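Workshop tips: arm software, the stuff we keep forgetting

Quick list, adding to it as things bite us. Mostly Killinden planner but should work for whatever you run.

Save poses by name. "pick_above_bin" not "pose46". You will not remember pose46 in April.

Speed cap at 6 percent for first run of any new program. Then step it up. Yes every time, even if you only changed one waypoint.

Put the bin in the planner as a collision box. Floor of the bin too, and the rim, and a bit extra for the fingers. Arm model is fine out of the box, gripper model usually isnt.

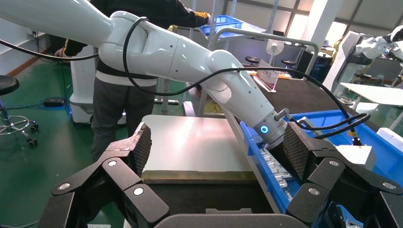

Corina Matei

Cables next. Planner doesn't know about them. Black cable looped along the arm is invisble to it, so limit the wrist joint in software, both ways. We use 131 degrees. Check slack by hand first.

Shiny little metal parts in a blue bin: drop exposure, then mask out blue before you look for edges. Pale reflective panels, same trick with exposure, different mask. Keep two profiles, don't share one.

Log everything for the first 100 picks. Joint angles, gripper width, camera image. Delete later.

Redo hand-eye calibration after anyone touches the camera mount. Anyone. Irfan has a script for it, in the tools folder, run it with the lights on as normal.

Back up the config before updating. Dandell plugin wipes tool offsets, still not fixed.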